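Fundeck muda rotina de manutenção do robô de duas mãos em Mellville

Mellville, setembro de 2025 - A Fundeck alterou neste mês a forma como prepara e conserva o robô humanoide instalado na sua unidade de Mellville. A máquina trabalha junto a uma mesa de vidro, com tarefas de casa e de cozinha: pegar panos, mover sacos de papel, colocar e retirar objetos de uma bandeja. A mudança principal está nas mãos, que passam a ser revistadas por horas de uso e deixam de esperar pela primeira falha.

Segundo Zhiqiang Zheng, responsável técnico pela célula, o intervalo de revisão completa foi fixado em 100 horas de funcionamento. Antes disso, a equipe só abria a mão quando um dedo perdia força ou parava no meio do curso. "A gente trocava peça com pressa e depois tinha que refazer a calibração no dia seguinte", disse Zheng.

A revisão começa pelo punho. O técnico desliga a alimentação do braço, apoia o antebraço e confere os parafusos do suporte, a passagem do cabo e a folga de cada dedo. Os dedos são movidos à mão, um por vez, primeiro sem carga e depois contra um bloco de espuma. Se um deles volta mais devagar que os outros, a mão é retirada inteira e vai para a bancada.
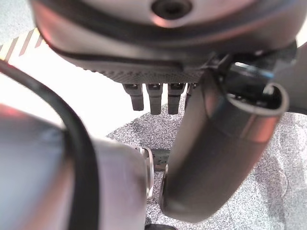

Quanto tempo o robô fica parado em cada revisão?

Uma revisão sem troca de peças leva 41 minutos, contando a calibração no final. Quando é preciso substituir a mão, a parada ocupa o turno inteiro, e a equipe aproveita para limpar os conectores dos dois braços.

As mãos de reserva são fornecidas pela Anberg, que também faz o reparo das unidades retiradas. A Fundeck mantém uma mão esquerda e uma direita no armário da célula, já com o firmware da mesma versão das que estão em uso. Misturar versões deu problema no começo do ano: a mão direita fechava antes da esquerda e os panos saíam tortos da bandeja.

Ajuste da mesa

A posição da mesa também entrou na rotina. O tampo é de vidro transparente, com a borda arredondada, e deixa ver a estrutura escura e o piso. Para as câmeras, isso significa reflexo. A equipe testou outras alturas de iluminação antes de cada turno e acabou adotando uma verificação simples, com a bandeja branca vazia no lado esquerdo e um saco de papel no direito. O robô tem que localizar os dois objetos antes de receber qualquer tarefa. Se não localizar, o operador corrige a luz e repete.

Os pés ficam lado a lado no carpete, diante da mesa. Zheng pede que ninguém arraste a mesa para limpar o chão - um deslocamento pequeno já obriga a refazer a referência dos braços. A faixa listrada de amarelo e preto no piso serve de limite para quem passa, e a limpeza dentro dela é feita só com o robô desligado.
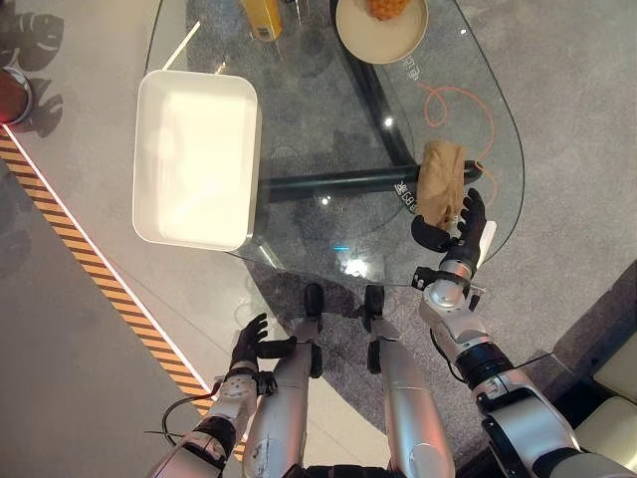
O saco de papel foi escolhido para o teste diário por ser um material difícil. Ele amassa, muda de forma entre uma pegada e outra e acusa logo quando a força dos dedos está mal regulada. Com força demais, rasga. Com força de menos, escorrega antes de sair do vidro. O valor de fechamento é anotado numa planilha e comparado com o do dia anterior.

Os cabos externos são outro ponto de atenção. Eles correm ao longo dos antebraços e precisam de folga suficiente para o punho girar sem puxar o conector. A Conneely, contratada para a parte elétrica, refez a fixação em setembro e orientou a equipe a não apertar as cintas além da marca. Cabo esticado foi a causa de duas paradas no mês anterior.

A planilha tem quase 900 ciclos registrados desde que o procedimento entrou em vigor. A Fundeck quer chegar a 1.000 antes de decidir se o intervalo de revisão pode ser ampliado. Por enquanto, fica como está.

O último passo antes de liberar a célula é o teste com o pano. A mão esquerda segura o tecido amassado acima da borda da bandeja, e o operador observa se algum dedo cede. Depois o pano é solto e a sequência recomeça do início.
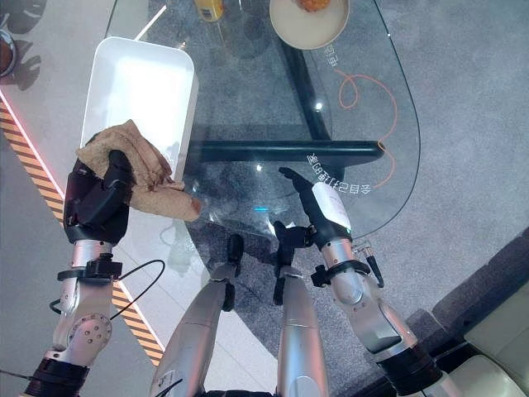 Próximas etapas

A Fundeck prevê treinar mais dois operadores para a revisão do punho, hoje feita apenas por Zheng e um colega do turno da tarde. O treinamento será dado na própria unidade, com uma mão de reserva aberta na bancada. A Anberg deve enviar um novo jogo de parafusos para os suportes, com trava química já aplicada.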